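I own 36 shirts and wear four of them. I know the number because I moved apartments last month and had to hang them all up again, one by one, like a man reading his own charges aloud in court.

The plan after the move was simple: buy nothing until spring. I lasted until the first cold morning, when I discovered that my one good overcoat had been feeding moths since roughly the previous administration. So much for the plan. I needed a coat, and I needed it before my cousin's wedding in December, where there would be photographs and, worse, aunts.

My first stop was Gellar, the department store, where the men's floor has been moved again. It now sits behind luggage. A very polite young man showed me a coat in a color he called oatmeal. It cost 2109 dollars. I put it on, looked in the mirror, and saw a substitute teacher with a secret. He said it was a relaxed fit. I told him one of us should be.

Then I tried Lucero, which is where my friend Dardo Domínguez buys everything, including his opinions. The coats there are cut for people who do not eat lunch. I got one sleeve on and had to be helped out of it by Lorena Lagos, the manager, who was kind enough to talk about the weather the whole time. She also told me, while I got my arm back, that I should stop buying by the number on the label and get my shoulders measured by a tailor. She wrote an address on the back of a receipt.
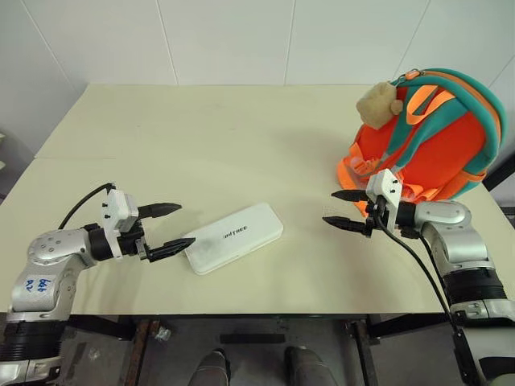
Filed under: Coats, Tailors, Regret

The address was for Zernora, a tailor and resale shop up a flight of stairs I would describe as character building. Yurii Shevchuk runs it. He measured me without comment, which I found more insulting than a comment, and wrote down two different figures for my two shoulders. The left one is lower. I have had this body for a while now and had no idea.

He pulled a navy wool coat off the back rail, secondhand, single-breasted, with a lining the color of cough syrup. 555 dollars, alterations included. It was too long and the sleeves came down to my knuckles, and I still knew. He pinned it, I stood very still, and he said to come back after 4 p.m. in two weeks.

I did, and it fits. The collar sits against my neck, and the low shoulder has a little extra padding, so from the front I look level. Violeta at work asked if I had been sleeping better.

Yurii also looked at the moth coat. He held it up to the window for a while, folded it with great care, and handed it back to me.

The other 32 shirts are going to him next week - he says he'll take maybe five.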